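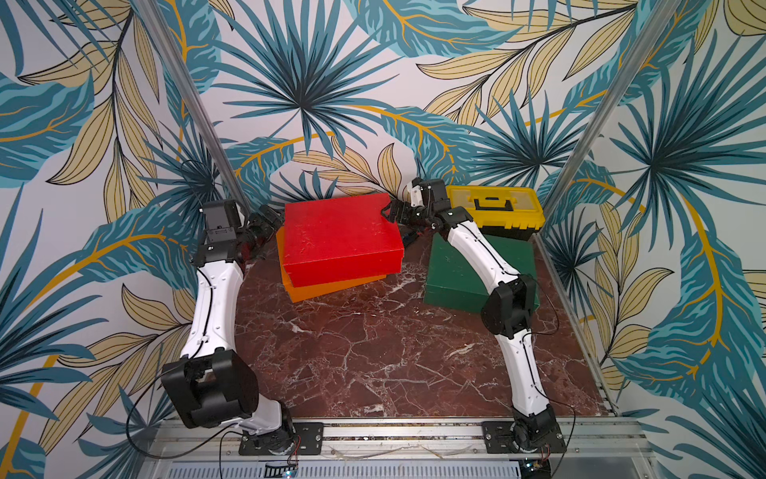
Wurnley Peel-and-Paste Wallpaper, Palm House Leaf

Sold by the roll. Free sample with every first order.

We have been selling the Wurnley papers for a good few years now and the Palm House is the one people ring up about. It's a big, generous leaf pattern, the sort of thing you'd have seen in a hotel garden room when your gran was young, and it does wonders for a small space that needs cheering up (a downstairs loo, the end wall of a galley kitchen, that odd bit of landing where only the hoover lives). Big fronds and fans overlap all the way across a white ground, in teal and a deep blue-green with a pale sandy yellow coming through, and every leaf has a black outline, so the pattern holds its own even from the far end of a room. The golden stems are my favourite part. They sweep about in long curves and stop it all feeling too tidy!

What you get

One roll, wrapped, with a printed hanging guide tucked inside the core. The paper is a paste-the-wall type, so there's no pasting table to borrow and no soggy lengths to carry up the stairs. You brush the paste on the wall, offer up the paper dry and smooth it out from the middle. If you have only ever hung the old sort, you'll be surprised how much less swearing there is.

Details

Width: 50 cm
Finish: matt, wipeable with a damp cloth
Match: straight
Paste: ready-mixed, sold separately
Removal: peels off dry in full lengths
Suitable for: living rooms, bedrooms, halls, kitchens away from the hob, cloakrooms
Not suitable for: shower enclosures, ceilings with any damp in them

How much to order

Measure the height of the wall and add a bit top and bottom for trimming, then see how many drops you can cut from a roll. Large patterns like this one eat up more paper than a plain, and it's always sad to run short halfway along the last wall. Please order everything you need in one go. We pick rolls from the same batch for each order and the batch number is on the label, so do check they agree before you cut into anything. If you'd like us to work it out for you, send the wall sizes and tell us where the doors and windows are, and we'll reply with a figure. A rough pencil sketch is fine, we get some lovely ones.

A word about corners

Most of the questions that reach us are about corners, especially from people papering an alcove or a box room where the pattern has to run round three walls. Don't try to take a full width round an inside corner. Measure from your last drop to the corner in 3 places, add 2 cm to the largest figure and cut your strip to that. Turn the little extra round on to the next wall, then hang the offcut over it, using a plumb line to get it straight. You will lose a sliver of the pattern in the join. On a busy leaf like Palm House you'd have a job to find it afterwards, whereas on a stripe it shows for ever, as my own spare room can testify.

Start with the back wall, the one you see as you come in, and centre one of the fan palms on it if you can. Then work outwards in both directions.

Preparing the wall

New plaster needs to be properly dry and given a coat of sealer. Painted walls just want a wash and a light rub down if they're shiny. Old paper has to come off, I'm afraid. Strong colours underneath can ghost through the white ground, so put a coat of plain white emulsion over that maroon first and leave it overnight.

Goes nicely with

Sernava ready-mixed paste, in the 250 g trial pot or the full tub
Xie smoothing brush, soft bristle
Zoltari chalky emulsion in Old Sand, which picks up the paler leaves

Samples, delivery and returns

Samples are A4 and come in a flat envelope. With a pattern this size a sample will only show you part of a leaf, so use it for judging the colours, and do look at it in the evening with your lamps on as well as by day. Unopened rolls can come back to us for a refund. Opened ones can't, unless there's a fault, in which case stop hanging and ring us straight away.

Any questions at all, ask for Tamara Onyshchenko on the wallpaper desk. She has hung this one in her own hallway and will happily talk you through it.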